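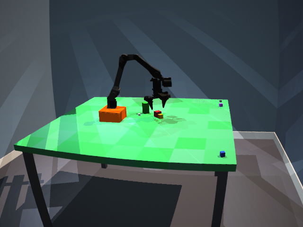
Looking after film prints, discs and a home projector

Dust and heat account for most of the faults people blame on age. The notes below cover a small collection kept in an ordinary house, with a projector used at weekends.

Discs

Hold by the edge and the centre hole. Wipe from the centre outwards in straight lines with a dry microfibre cloth. Circular wiping leaves scratches that follow the track, and a player copes badly with those. Greasy marks come off with lukewarm water and one drop of washing-up liquid. Rinse, shake, pat dry. Keep window cleaner and nail varnish remover well away from the label side.

Store upright in the case. Paper sleeves are fine for a week and poor for a year. Sticky labels unbalance the disc and should be left off; write on the hub with a water-based pen if it must be marked.

Tapes

Wind to one end before storing and stand the cassette on its short edge with the full spool at the bottom. A tape that has come in from a cold garage should sit in its case indoors overnight before it goes near a machine. White or grey powder on the edge of the tape is usually mould. Do not play it, and do not keep it on the same shelf as the others.

Super 8 and 16 mm reels

Smell the can first. A vinegar smell means the acetate base is breaking down, and the reel should be moved away from sound ones the same day. Vent the can, wrap nothing in cling film, and book a transfer while the film still lies flat.

For general cleaning, pull the film slowly through a folded lint-free cloth, dry, and change to a fresh part of the cloth every few turns. Wear cotton gloves. Splices made with household tape will ooze and glue neighbouring turns together – replace them with proper splicing tape.

Projector

Switch off at the remote and let the fan stop before pulling the plug. Clean the air filter after every 200 hours of use, or sooner in a house with a dog. Most filters slide out from the side or underneath. Use a vacuum cleaner on its lowest setting with the brush fitted. Foam filters may be washed if the manual says so, but they must be fully dry before refitting.

Blow loose dust off the lens with a rubber bulb blower. Canned air can spit propellant on to the glass. Only then use a lens tissue, lightly.

If the picture is wider at the top than the bottom, level the projector before touching keystone correction. The correction throws away pixels, and subtitles suffer first.

Screen

Pull-down screens curl at the sides when left half open. Either fully down or fully up. Fingermarks on matt white vinyl come off with a damp cloth and no pressure.

Shelving

An inside wall is best, 5 cm clear of the plaster and off the floor. Lofts are too hot in summer and too damp in winter. A cupboard at 17 degrees all year does more good than any box sold for the purpose.

Tip on silica gel sent in by Olga Cantero: dry the sachets in a low oven for 2 hours and let them cool in a lidded jar. Check the packet first, as some sachets melt.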